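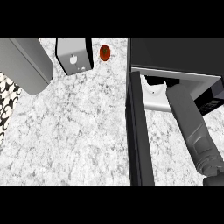
Robot learns to put lunch in the microwave by failing at it in kitchens that don't exist

Dec 15, 2021

Anyone who has ever stood in an office kitchen holding a plate in one hand and fighting a microwave door with the other will feel some sympathy for the robot arm at Claltimgate, which has been having the same problem since September, only with more math.

The robotics lab there released a short report this week on a training method it calls Porkine. The name doesn't stand for anything. Sarla Rawat, who leads the group, said it was the only suggestion on the whiteboard that hadn't been taken by another lab.

The method goes after an old annoyance in the field. A robot arm that practices a kitchen chore in simulation tends to learn that one kitchen very well. Slide the microwave over by the width of a hand and the arm goes confidently to where the handle used to be. The usual cure is to shuffle everything at random and practice for longer, which works, in the sense that leaving the lights on all night works.

Porkine shuffles with a grudge. After each round of practice the software looks at where the arm got stuck, then builds the next batch of simulated kitchens to be awkward in just that way. If the arm bumped the open door, it gets more doors. If it did fine with a clear counter, the counter fills up. Countertops, appliances and stray groceries all change from one kitchen to the next, and a tomato may turn up in one of them for no purpose other than to be a tomato.

"It's a bit like having a roommate who rearranges the kitchen every time you get comfortable," said Matúš Bednárik, who wrote most of the code and has had roommates.

The group tested the arm on 4 chores: opening a microwave door, putting a dish inside, taking it out again, and closing the door. Training used 1,918 generated kitchens. The arm was then tried in 8 kitchen layouts it had never met, all of them simulated too. Trained the Porkine way, it finished every chore in all but 2 of the layouts. An arm given the same number of kitchens, shuffled by plain chance, managed the full set in only half of them.

The two holdouts had something in common. In both, the door swung open toward a wall and left the arm a narrow gap to work in. The arm's answer was to go partway in, back out, and go partway in again until the clock ran down. Rawat calls this "the hokey-pokey," a term that did not make it into the report.

Taking the dish out proved harder than putting it in. Going in, the arm can be a little sloppy about where the dish lands. Coming out, it has to clear the lip of the oven and the edge of the door while carrying the thing, and a small error early on turns into a large clatter later. Simulated dishes make no noise, and Bednárik said he has come to appreciate this.

Kusum Bajpai, who works on household machines at the appliance firm Rathore and had no part in the study, liked the idea but wants to see it leave the computer. "Real doors stick," she said. "Real plates have gravy on them. I would like to know how it feels about gravy."

The lab has no position on gravy yet. The simulated dishes go in empty, the hinges are all in good order, and the report says plainly that none of the results have been checked on hardware. That comes next, on a physical arm in a mocked-up kitchen one floor down, with a secondhand microwave whose door, according to Rawat, has to be lifted slightly before it will latch. She plans to leave it that way.

Code for the kitchen generator will be posted once Bednárik finishes renaming the files, several of which are currently called "final."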